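Opinion > Equipment & Planning > Kitchen Automation

Buy the Counter First

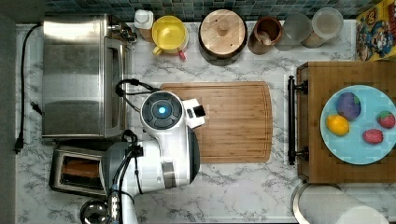

Start with the furniture

I love a good robot arm, and I'll happily spend an evening comparing reach charts. But after helping plan purchases for the Dulbridge test kitchen, I've come around to a view that surprises people when I say it out loud: the arm should be the last line you fill in on the budget. The counter comes first, along with everything that lives on it.

Think about what a working kitchen surface really holds. A toaster oven, a toaster, a paper towel roll, a crock with a wooden spoon in it, jars along the backsplash, a cutting board, a plate of toy eggplant and strawberries over on a butcher-block tray. An arm has to reach over and between all of it. Its cables need somewhere to go, too, and cables are the thing I see left out of more plans than anything else. They loop, they drape, they end up lying across the counter beside the appliances. Put them in the drawing before you put them in the cart!

Our first plan at Dulbridge had one big number at the top for the arm and a thin line at the bottom marked "other." We flipped it. The "other" line became a proper list with 48 items on it, and the total came to $2,322. That bought props, boards, trays, spare plates, clamps, lighting and cable ties, and I'd argue it was the best money in the whole project.

Spend on the small end

The second thing I'd push for is spare gripper parts. Fingertips do the touching, so they're what I'd expect to replace, and a toy lemon asks something different of them than a slice of toast does. We ordered 4 sets up front. When we planned the Irkik kitchen in August we did the same, and I'd do it again tomorrow.

I also like buying two of every prop. If a strawberry rolls under the stove, the afternoon carries on.

Leave the clutter in the plan

There's a temptation to budget for a bare, perfect table. I understand it - bare tables are cheap and easy to draw. But a home kitchen has a cereal box tipped on its side and a pitcher that never gets put away, and I want equipment chosen with that counter in mind. Measure with everything out. Then measure again with the toaster oven door open, which is the step that made us move our mounting point at Brestgate and saved us from ordering a second bracket.

None of this costs much next to the arm, and it's fun. Few parts of this job beat walking the aisles with a purchase order for canisters and toy vegetables. If your plan for next year is still one big number and a thin line, open it up again and give the thin line some room.

Filed under: Robots at Work, Budgets, Opinion

Contact Kaczmarczyk | © 2021 Kaczmarczyk | Back to top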